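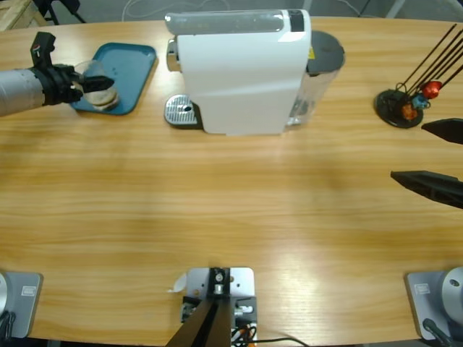 Does giving up coffee after lunch help you sleep? For me it has, a bit, but it took far longer than I wanted and the first week was rubbish.

January 4, 2020

Quick one as I've got to be out of the door in 20 minutes. I said back in August I'd write up the coffee thing and then didn't. New year, guilt, etc.

So. The rule is no coffee after two. Not giving up, I could never, just stopping earlier in the day. I was having my last cup at teatime, sometimes after supper if there was washing up to face, then lying there at silly o'clock listening to the boiler and going over emails in my head. Blamed the mattress. Bought a new pillow in the Zoltham sales, far too tall, it's the dog's now.

First week – headaches, foul temper, ate a whole malt loaf standing up. I wasn't even drinking less at that point, I'd just shoved it all into the morning, so I was rattling by eleven and flat as a pancake by four. Don't do that. Second week I dropped the mid-morning one as well and things calmed down. Asleep before midnight most nights. Still waking at five, mind you, but then getting back off again, and that used to be the end of it for me.

Weekends are harder. We go over to Erncombe for the market and the whole point of the market, as far as I'm concerned, is the flat white and a sit down after. Moved the trip to the morning. Parking's better too.

Decaf next, people keep asking. Tried Mahuika first, the one in the purple bag, and it's fine with milk, thin without. Bultville is stronger but has a sort of cardboard thing going on at the end. Capsules are pricier per cup and there's the recycling to think about, but you get the same cup every time and you can't absent-mindedly make a potful, wich is my downfall.

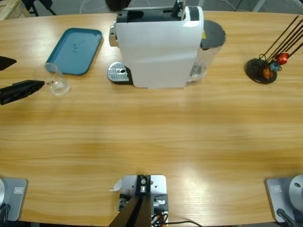

Decaf still has some caffeine in it, a reader pointed out under my last post, so three mugs in an evening is hardly the same as none. She'd gone over to rooibos and said it took a month before she stopped resenting it. Fair point, and I'd been having exactly that, three mugs, feeling very virtuous. Down to a single decaf after supper now. Tried the rooibos as well. Still in the resenting stage.

Other things that may have helped, so I can't give the coffee all the credit:

Phone charging in the kitchen overnight. Hate it. Works.

Bedroom window open a crack even in this weather.

Proper supper at seven and no picking afterwards. Well, less picking.

The bit I hadn't expected was how much of it was never about the caffeine. It was the getting up from the desk, the

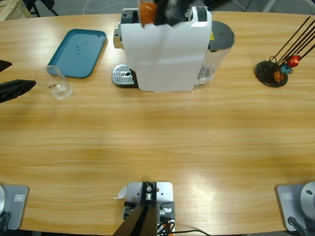

five minutes of waiting for something hot and not being asked anything. Take that away and the afternoon just goes on and on. So I've kept the break and changed what's in the mug – hot water and a slice of lemon if I'm being good, hot chocolate if it's raining. It's nearly always raining.

Will I stick to it? Probaly until the clocks change. Haven't told work about the rule, as there's a meeting at three every week with a big pot on the table and I'd rather just quietly not pour one.

Right, coat, keys. Comments are open if anyone's found a decaf that tastes of something.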